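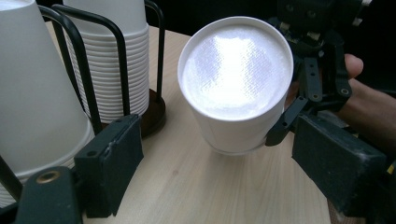 ## 4.2 Size labelling and returns

Parents buying children's clothes online choose mainly by the age on the label. We compared labelled age with measured chest and sleeve length in 521 garments from two retailers, Clenside and Skoline. Each garment was laid flat, smoothed by hand and measured twice by the same person (R. Cai or N. Ông). Where the two readings differed by more than 4 mm, a third was taken and the median kept. Knitted items were measured unstretched. Garments with elasticated cuffs were left out of the sleeve analysis but kept for chest width.

Clenside tops were consistently wider than Skoline tops with the same label, and the gap grew with age. Sleeve length showed no such trend. Roughly 72 of the garments were closer to the retailer's own chart for the next size up than to the size printed on the label.
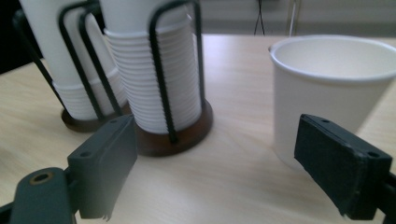 Grading, the step in width between one size and the next, was less even than the published charts suggest. An even grade would give steps as regular as the closely spaced rims at the bottom of the left-hand stack of paper cups (Figure 2). In the Skoline knitwear the step between the two smallest sizes was almost absent, while the next was nearly double the chart value. Return rates by size are treated in Section 4.3.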